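# 대파 써는 밤

벤컴 3층 실험실에서 일한다고 하면 다들 엄청난 걸 만드는 줄 안다. 천만에! 우리가 그해 11월 내내 한 일은 파 썰기였다. 그것도 우리가 써는 게 아니라, 하얀 팔이 써는 걸 지켜보는 일.

팔은 두 대였고 우리는 왼쪽 녀석을 렐릭스, 오른쪽 녀석을 송이라고 불렀다(이름은 글로리아가 붙였다. 이유는 끝까지 안 알려 줬다). 칼은 렐릭스 담당이었다. 누르는 힘에는 상한이 걸려 있고, 그 값을 넘으면 팔이 그 자리에서 멈춘다. 멈춰야 한다. 적어도 키런이 써 놓은 문서에는 그렇게 되어 있었다.

그날은 시작부터 순조로웠다. 나는 의자에 반쯤 누워서 사각, 사각 소리를 들으며 저녁에 뭘 먹을까 생각하고 있었다. 파는 빼고.
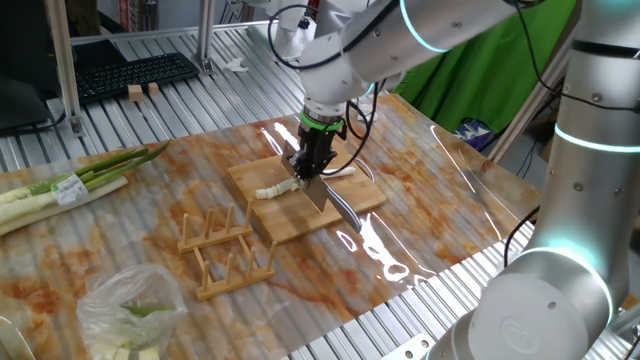

*도마 위의 렐릭스. 칼날이 파 흰 줄기를 누르고 있다.*

열일곱 번째 칼질에서 소리가 달라졌다. 사각이 아니라 끄으윽, 하는 소리. 칼이 파를 다 지나갔는데도 팔이 계속 내려가고 있었다. 화면에는 힘 값이 56으로 찍혀 있었는데, 문제는 그 숫자가 꼼짝도 안 한다는 거였다. 도마가 밀리고 탁자가 삐걱거리는데 56. 여전히 56.

"브라힘, 저거 센서 죽은 거 아니야?"

"상한이 80이잖아. 56이면 괜찮은데?"

"그러니까 그 56이 가짜라고!"

나는 말을 하다 말고 비상정지 버튼을 내리쳤다. 손바닥이 얼얼할 만큼 세게. 팔은 칼을 쥔 채 딱 멈췄고 브라힘은 그제야 의자에서 일어났다. 나는 괜히 송이 쪽을 쳐다봤다. 너도 봤지, 하는 기분으로.

칼을 빼는 데 한참 걸렸다. 날이 대나무에 제대로 박혀 있어서, 전원을 내리고 둘이서 도마를 붙잡고 낑낑댔다. 안치가 기록을 뒤져 보더니 힘 센서가 멎은 게 칼질 도중이었다고 했다. 값이 2000번이나 똑같이 들어왔는데 프로그램은 그걸 아주 안정적인 상태로 읽었단다. 아주 안정적인 상태라니, 참 나.

키런은 그날 밤 바로 코드를 고쳤다. 값이 너무 오래 안 변하면 무조건 정지. 딱 세 줄이었다. 그 세 줄이 없어서 내 손이 거기 들어갔을 수도 있다고 생각하니 등이 서늘했다. 사실 바로 전날 나는 도마가 삐뚤어졌다고 움직이는 팔 밑으로 손을 쓱 넣었으니까. 그 얘기는 글로리아한테만 했다. 한 대 맞았다.

실험은 다음 날 다시 시작됐다. 나는 의자를 버튼 바로 옆으로 옮겨 놓고 앉았다. 브라힘이 저녁으로 파전 어떠냐고 묻길래 대답도 안 했다.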